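Notebook, two-arm bench, drinks task
February, started 9:00

Rewriting the bench rules today, and I'm happier about it than anyone should be about a rules sheet! 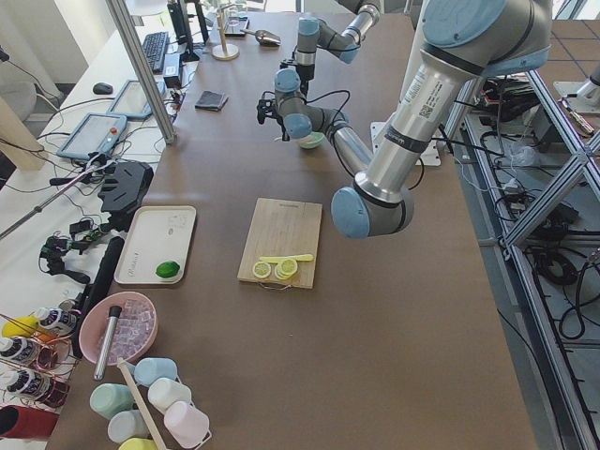

Delali read the old sheet over breakfast and wants to know why it has a speed limit for the arms and no word at all on who may be holding a pendant when a hand goes over the table. Fair point. I had been treating that as obvious, and the sheet is meant for people to whom it isn't obvious yet.

So, the new draft, in the order I tried it:

1. One person calls the run. That person says "hands out" and waits for an answer from everybody at the bench before enabling anything. A nod doesn't count.

2. Two arms, two pendants, and both arms stopped before anyone reaches in for a lemon slice or a cup. The old sheet let you stop only the arm you were working near. With the reach overlapping over the cutting board that never made much sense to me, and Elis has been saying so for months.

3. Reduced speed while teaching. 250 mm/s is the usual ceiling for manual mode and we already had that, but our own limit for the first replay of any new path is now 25 percent of program speed. Full speed only after two clean replays with the same layout.

4. Layout goes back to the marks before a run. Board, tray, ice bowl, cup rack. If something has moved and you like it better there, fine, but change the layout sheet first and then run.

5. Blades get their own line. Anything with an edge is logged as a tool, with its grip force and its keep-out height. I put 300 mm for now, measured from the table top to the lowest point of the tool when it travels. Might be too generous, we lose some of the nice short paths. To be argued over.

6. Cables: look before enabling. Whoever calls the run follows the gripper cables with their eyes from the wrist back, both arms. Takes seconds.

Tried the whole procedure from cold with the Beline checklist layout (one page, big type, boxes down the left) and it's so much better than our old paragraph format. You can read it standing up. The Grirus template is prettier, but it hides the stop conditions on page two, and I don't want stop conditions on anybody's page two.

Pause time between "hands out" and enable: I had written 900 ms into the script as a soft delay, and Elis thinks a fixed delay teaches people to trust the delay. Agreed, took it out. The call and the answer are the interlock as far as people go, and the hardware stop is the hardware stop. Kept a note in the script so we don't put it back by accident.

Food rules, separate sheet. Nothing used on this bench gets eaten or drunk, ice included. Fruit goes in the bin at the end of the session. Wipe the board and the tray, then dry them, and check the table for water under the ice bowl before the next run.

Really pleased with rule 2. I walked it through with Delali, pendants in hand and arms disabled, and the conversation got short and clear right away: "left stopped," "right stopped," "going in." I'd like the same wording on the Irnell cell so people can move between the two without relearning it.

Still open:
- wording for visitors (how close, and who watches them)
- log entry 399 has no stop reason filled in, ask Elis
- does the 300 mm hold when the gripper is tilted? measure at the tip, both arms
- laminate the sheet once rule 5 is settled

15:40. Rule 5 discussed, no agreement. Delali wants keep-out height per tool. Trying that tomorrow with the spatula profile.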